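Parallel fingers or soft fingers for the burger task

Thursday, March 28, 2019

I had two end effectors to compare before the end of the month: the stock Dremach parallel gripper with flat pads, and a three-finger silicone unit from Jorell. Same arm, same controller, same fixed camera. The task was burger assembly with replica food, one piece at a time, onto a lined metal tray.

Each gripper got 212 pick attempts. A pick counted if the piece left its container alone and was released on the stack without being dragged.

The parallel gripper was better than I expected on the bun halves and on the patties. With the jaws closing across the short axis, orientation error up to a few degrees did not matter. Tomato slices were fine when they stood on edge with a gap next to them. When two slices touched, the pads took both. I dropped the grip force to the lowest setting the controller accepts and it still took both.

The Jorell fingers handled lettuce well and did not crush the leaf. They were poor on cheese. The slices flex, the fingertips flex, and the combined position error at release was larger than the slice overhang I allow. They are also wide enough to hit the container wall on roughly every approach near a corner. Olesia Melnychuk suggested tilting the wrist before descent, which fixed the left corners and made the right ones worse - a joint limit, so that one is on my cell layout.

Camera notes. Exposure had to come down because the tray rim was saturating and the segmentation kept merging it with the table. Clear containers are still a problem for depth. I now ignore depth inside the container outlines and use a fixed height per ingredient. It is crude, and it removed most of the bad descents.

Cycle time was limited by the vision step at 308 ms, so gripper closing speed made no difference to the totals.

Next is a narrower set of soft fingertips, with the cheese reseated by hand between runs. 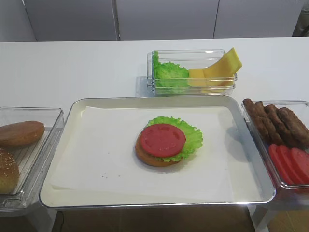
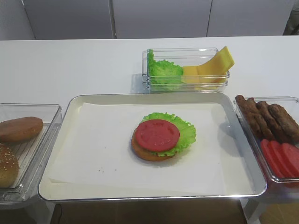 Bun base, lettuce and tomato on the tray, with the ingredient containers on three sides.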